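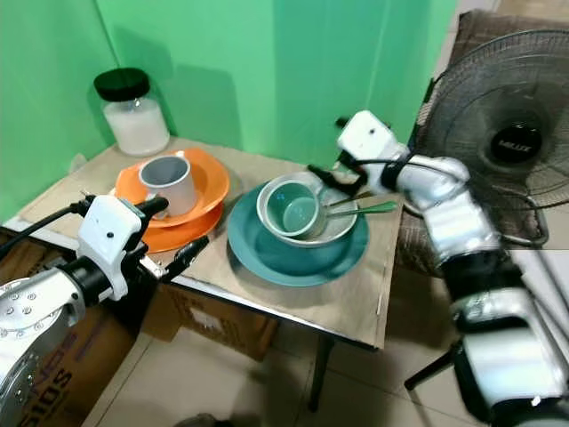
Print Cataloger and Condition Reporter (fixed term)
Saxena Works on Paper, Colter
Posted 19 Jul 2022

Saxena is hiring a cataloger for the Poltton bequest, a collection of 1565 prints received in April. Of these, 916 are intaglio impressions. The remainder are lithographs, woodcuts and a small group of monotypes. The post runs for 2 years, full time, on site.

Duties

Measure sheet, plate and image separately, height before width, in centimeters and inches.
Record medium, support, watermark, edition number, signature and any inscriptions on the verso.
Match each impression to the standard catalog of the artist's prints and note the state where states are known.
Write condition reports covering foxing, mat burn, hinge remains, trimmed margins and losses.
Enter all records in Flirkonano, our collection database. Training on the database is given in the first month.

The expected rate is up to 80 full records a month. Unsigned proofs and sheets with disputed attribution take longer and are logged on a separate list.

Requirements

Working knowledge of printmaking processes, including the ability to tell a lithograph from a photomechanical reproduction under magnification.
Prior experience handling unframed works on paper.
Accurate written English. Reading knowledge of French or German is useful but not required. 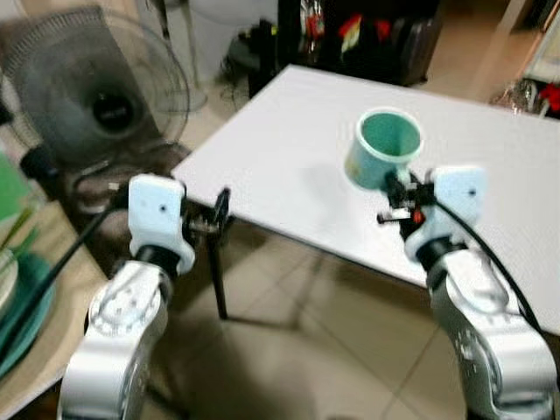 Do I need a degree in art history?
A degree is one route. Equal weight is given to time spent in a print workshop, an auction house, a paper conservation studio or a museum print room.

To apply, send a resume, a short cover letter and one sample catalog entry for a print you have examined in person. The entry should include a condition report — one page is enough. Candidates invited to Colter will be asked to catalog a test sheet from the bequest, with loupe, light sheet and ruler supplied.

Applications by post or through the Saxena careers page. Quote reference Poltton Cataloger.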